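Pressing and Keeping Wildflowers at Home

My grandmother pressed flowers in the back of the phone book, and for years I thought that was all there was to it. You picked something pretty on a walk, shut it between the plumbers and the real estate agents, and forgot about it until winter. Half of mine came out brown as tea. I've got a good deal better since then, mostly through pestering people who know more than I do, and I thought I'd put it all down on one page for anybody starting out this summer.

Pick late in the morning, once the dew has gone but before the heat has made everything droop. If you mean to name the plant later on, take more than the flower. You want a bit of stem with a few leaves still attached, including one turned over so the underside shows, and a bud or a seed head if there's one going. I have a lovely yellow daisy sort of thing from the Harkolwood track that I'll never put a name to, as I only kept the petals (my own silly fault!). Ask before you pick on anyone's land, and leave the rare ones alone.

Carry them home in a lunch container with a damp paper towel in the bottom. Plastic bags are fine for an hour or so, but puff a little air in before you tie them.

For the press itself you need two boards, some cardboard and a stack of plain newspaper. Glossy pages won't soak anything up. Lay each plant out the way you'd like to see it for the next twenty years, since it won't be persuaded afterwards, and use a soft paintbrush to coax the petals flat. Change the paper every day for the first 4 days, then every second day until the leaves feel papery and no longer cool against your cheek. That cheek trick came from Birutė Kļaviņa, and I use it every time.

Thick heads like thistles and coneflowers are a nuisance. Slice them in half lengthwise with a sharp blade and press the cut side down, or pad around them with folded tissue so the leaves get some weight too. Succulent things can take 20 days or more, and they colour badly whatever you do.

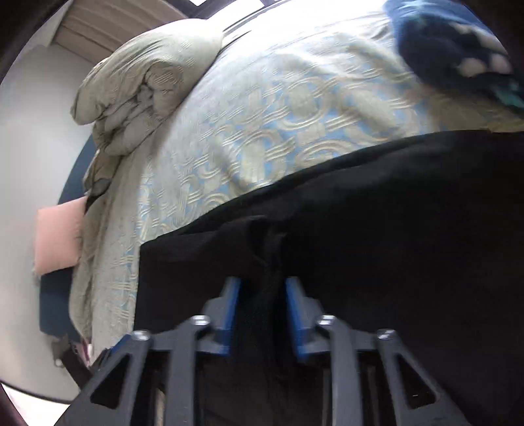 Labels are the part people skip, and I do understand, you come in tired and want a cup of tea. Write it in pencil anyway: where it grew, what sort of ground, how tall it stood, the colour of the flower while it was fresh. Blues and pinks fade terribly, so that last one matters more than you'd think. Hadi Majali and I sorted through all my old sheets last June, 338 of them, and the ones without labels were just pretty paper.

For mounting, I like a dab of wheat paste under the stem and thin strips of gummed linen tape across it. Ordinary sticky tape goes yellow and lets go after a few years. Keep the finished sheets flat in a box with a lid, somewhere dry and dark, and look in on them a couple of times a year for little beetles. If you do find any, seal the whole lot in a bag and leave it in the freezer for 6 days, then let it come back to room temperature before you open it.

Spare flowers make nice cards, by the way. Buttercups hold their colour best of anything I've tried, and fern tips are very forgiving for small children.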